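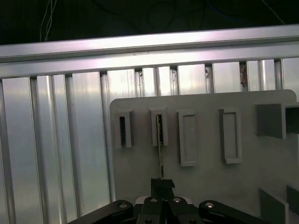

Wer schon mal nachts um drei in einem Rechenzentrum gestanden hat, weiß, warum ich mich auf diesen Termin gefreut habe! Halvorsen bietet seinen Wartungsdienst Kurkora jetzt auch für kleinere Betreiber an: Roboterarm, Greifer und eine graue Halterplatte für die schmalen Teile, alles zur Miete. Ich durfte in Drorkdale einen ganzen Tag lang zusehen (und viel zu viele Fragen stellen).

Issa Yammine betreut dort die Anlage und hat mir zuerst die Halterplatte gezeigt – mein heimlicher Liebling. Schmale Clips, höhere Schlitze, offene Kästen, jedes Teil bekommt seinen Platz. Das Einrichten am Bedienpanel dauerte 79 Minuten, ich hatte mit einem halben Tag gerechnet.

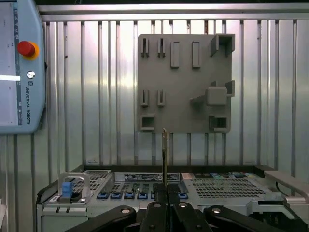
Der Preis? 195 Euro am Tag, Mindestlaufzeit sieben Tage. Für einen Dauerbetrieb finde ich das fair, für einen einzelnen Einsatz happig. Otakar Holub, der in Eltdale seit Mai damit arbeitet, wünscht sich vor allem ein besseres Handbuch, und da bin ich ganz bei ihm: acht Seiten, davon zwei Sicherheitshinweise, das ist mager. Ich würde Kurkora trotzdem sofort wieder buchen – aber nur mit Einweisung vor Ort.

Artikel drucken | Per E-Mail versenden

Zuletzt erschienen
Greifer mieten oder kaufen?
Zu Besuch in Eltdale
Leserpost: Ärger mit Handbüchern

Kontakt | © 2026 | Nach oben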